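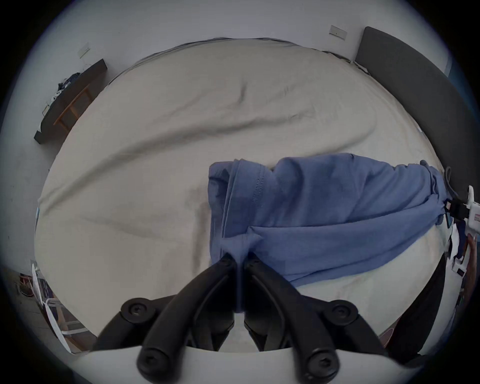 I told Aarti I'd have the verdict by teatime, which was daft of me, because it was already half past two and I'd only got as far as the Etis.

She'd sent me both sets of fingers in one padded envelope (no note, typical Aarti Jaiswal) and a message that came through while I was still hunting for the hex key. "Same folds, both pairs, don't cheat." As if I would! Well, I had once, back in the spring, with the tea towels, and she's never let it go.

So there I was in August with the window shut, folding washing on the bed for Kedamier, who pay me by the afternoon and want to know which fingers they should order. The Etis ones are curved and a bit springy. The Cha ones are straight and stiff and come down on cloth like a pair of nutcrackers. I'd done 44 folds with the Etis by then and I was rather fond of them, if I'm truthful. They take a pinch of cotton and give it a little twist, like somebody starting a sweet wrapper. You squeeze, you feel it bite, you lift, and up comes your sleeve.

"You're talking to it again," Aarti said. I'd forgotten I'd put her on speaker.

"I'm encouraging it."

"You're not meant to encourage it. What's the slip count?"

"Thirteen," I said.

"With the Etis? You told me they were lovely!"

They were lovely. They just let go sometimes, mostly on hems, where the cloth goes thick all of a sudden. I changed over to the Cha, dropped a screw, spent ages on my knees looking for it, found it in my sock, and started again from the top.

And the wretched things didn't slip. Not on the hems, not on the cuffs, not even on the awful pillowcase from Billorura that slides about like a fish. I did the whole pile and then did it again, hoping. By the end my thumb had gone numb and the count still said four.

"Well?" said Aarti. It was ten to six.

I looked at the Etis pair, sitting on the pillow with their little round screw heads.

"Order the Cha," I said.

"And the others? They'll want them back, you know. They're 900 a pair."

"Tell them they're in the post," I said, and went to find a drawer.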